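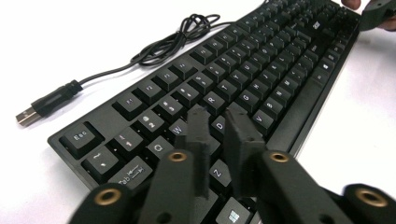

The Plondham keyboard on my table, with the cable doing its own thing.

Plondham Full-Size Wired Keyboard: A Review From Someone Who Types for a Living and Resents It

I wore out my last keyboard in November. The E went first, then the space bar developed a squeak like a shoe in a hospital corridor, and after a week of that I was ready to buy more or less anything with a Tab key. What I bought was the Plondham, from Trorero, because it was in stock and the listing had only one exclamation point in it.

I do transcription. Depositions, mostly, and the occasional oral history in which a very nice man takes 17 minutes to describe a dam. I don't play games and I don't have opinions about switches that I would share at a party. I have now put 300 hours on this keyboard (I bill by the hour, so I know), and I have some thoughts.

What you get

A keyboard. A cable. A folded sheet in tiny type telling you which end of the cable goes into the computer. No software, no spare keycaps, no sticker for your laptop. I was relieved about the sticker.

The whole thing is black. Black keys, matte black plastic around them, black cable, small pale lettering. It looks like what a bank would have bought for its tellers, and I mean that fondly. There are no lights in it anywhere. My sister-in-law, Jeanie Yule, whose own keyboard cycles through the colors of a county fair, looked at mine and asked whether it was on.

It is full size, with a number pad, and if you have a small desk you should go measure your small desk now. I'll wait. Mine is a plain white table that was already losing ground to a lamp and a foot pedal, and the mouse has since been pushed so far right that I reach for it like a dropped sock.

The typing

Very good. Annoyingly good, given how ready I was to complain. The keys go down with a solid little knock and come back up fast, and after two days I had stopped noticing them, and that's all I have ever wanted from a key. My accuracy dipped the first morning and recovered by lunch.

It is not quiet. The listing calls the sound "crisp." From the next room it sounds like somebody shelling pistachios against a deadline. Kenna Halliday, who proofreads for me over the phone, asked if I was cooking. If you share a wall with a light sleeper, either buy something mushier or stop working at 2 a.m., and I have managed neither.

The rim around the keys is raised slightly, and it collects crumbs. I'd like to say I don't eat at my desk.

The lettering

The letters and symbols are printed small. They're neat, and I can read them fine in daylight, and you may be a touch typist who never looks. Good for you. I never look either, except at the function row, where my transcription program keeps rewind, pause and play, and where I look constantly.

F1, F2 and F3 I can find by feel, starting from Esc. The far end is another matter. F9 through F12 sit together in their own little group with a gap in front of it, and the gap helps more than you'd think. I moved pause to F9 and rewind to F10 in the first week and haven't hit the wrong one since, apart from once during a sworn statement about a fence.

The cable

I have saved the cable for near the end so that you would read the rest. It's generous. It would reach a computer in somebody else's house. It comes off the back of the board and ends in an ordinary USB-A plug, which suited my elderly desktop and will not suit anybody whose laptop has only the small modern holes. Budget for an adapter.

The trouble is the slack. I've had it in loops with a tie on it, and the loops stay more or less together but they still have to live somewhere, and where they live is directly behind the keys, taking up the space I had set aside for a mug.

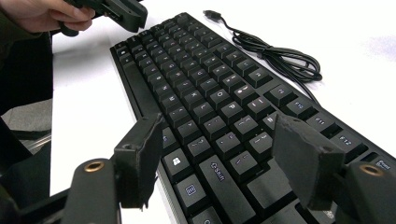 How it compares

Before the Plondham I had a Graltance, the one with the squeak. The Graltance was softer and quieter, and its cable was a sensible length. It also died on me at the worst part of a long contract. I typed on a borrowed Shearer for a few days in between, and the less said the better. The Shearer puts Delete where your hand expects something else, and I removed a good deal of a county surveyor's testimony before I caught on.

Of the three, the Plondham is the one I'd buy again, and I would grumble about the same things.

Odds and ends

The keycaps pull off for cleaning. Do one row at a time and take a picture first. I put the 3 and the 4 back swapped and spent an afternoon invoicing people for the wrong amounts.

It's heavy enough to stay where you put it. The feet on the back have two positions, flat and flatter.

I contacted Trorero to ask whether a shorter cable was available. My ticket number was 3025. The answer was no, very politely, with a link to buy a second keyboard.

The worst transcript I've done on it so far ran 442 pages and the E still works.

Four stars. The missing one is for the cable, and if they ever trim it I'll give it back.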